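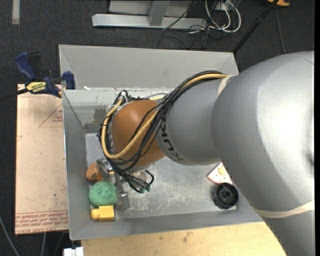
Lise Beaulieu wrote:

> I plan to walk the Ellden path from the south end and I have a question on the long stage, Lostel to Thibodeau. The guidebook gives 31 kilometers and says "a full day for fit walkers." I am fit enough on flat ground but slow going down, because of one knee. Is there any place to sleep between the two? I read somewhere of a hut at Skidis but the book does not mention it. Also, is it better to carry the tent for the whole path only for this one night? I would rather not, my pack is already too heavy.
>
> Lise

Search the archive Search
16 April 2026
Suqin Dai
4 min read

Dear Lise, dear all,

I walked this stage two times, once in each direction, so I will try to answer in order.

The hut at Skidis exists. It stands a little below the pass, on the Lostel side, and you don't see it from the path if you come from the south. You must leave the path at the second stream and follow the wall to the left for ten minutes. There is a sleeping platform, a stove, and a table. There are no blankets, and when I was there in February there was also no firewood left. The door is not locked, but it is swollen and you need to lift it while you push. My husband thought it was locked and we were almost leaving again.

If you sleep there, the stage is divided quite well. From Lostel to the hut you have mostly the climb, and it is a kind one. The pass is at 854 meters and Lostel is already rather high, so please don't be afraid of the profile drawing in the guidebook. The drawing is stretched in the height and everything looks like the Alps.

Your knee is a different question. The way down to Thibodeau is the hard part. It has one long section of wooden steps, and they are made for a person with longer legs than mine. After the steps comes a forest road with loose stones, and I found the road worse. I had two poles and was glad for both. There is an older track that makes a big bow to the east and comes back to the path at the chapel. It adds an hour, maybe a bit more for a slow walker, but it goes down gently all the time. The signs for it are painted yellow, and some of them are on trees that have fallen. If you lose the signs, keep the stream on your right hand until the footbridge.

About the tent, I would leave it at home. I carried mine for all 412 kilometers and used it three times, and two of these times I only used it because I was carrying it and felt bad for it. For Skidis you need a warm sleeping bag and a mat, the platform is bare boards. Everywhere else there is a bed if you phone the day before. The exception is the end of the summer, when the school groups walk the north half and the small guesthouses are full. What month do you want to go? You didn't write it.

Water: fill everything at the second stream, where you turn off to the hut. At the hut itself the pipe was dry both times. After the pass there is nothing until the chapel, and the tap at the chapel is closed in winter. I carried two liters and it was enough in cool weather.

Food: the shop in Lostel closes for lunch, and this lunch is long. I came at half past twelve and waited on the step until three, eating the last of my raisins. Thibodeau has a bakery and a small supermarket near the bus stop, so you need food only for one evening and the next day.

One more thing, on maps. I see in the archive that some people recommend the walking app and some the paper sheet. I had the paper sheet, the old printing, and it shows the path crossing the river at the mill. This bridge is gone. The crossing is now further up, well signed, and nothing to worry about, but I stood at the mill for some time with my sheet in my hand and felt stupid. If somebody here has the new printing, could you tell us if it is corrected?

Also I have a question of my own to the list. I would like to do the north half again and leave the path after Ellden village, to go down to the lake. On my sheet there is a dotted line, but dotted lines in this region can mean a nice grass path or can mean brambles to the shoulder. Has anyone tried it lately — with or without a dog? Mine is old and doesn't like stiles.

Lise, if you want, I can send you my notes for the three stages before Lostel too. They are handwritten and partly in Chinese, so I would need a few evenings to type them.

Good walking,
Suqin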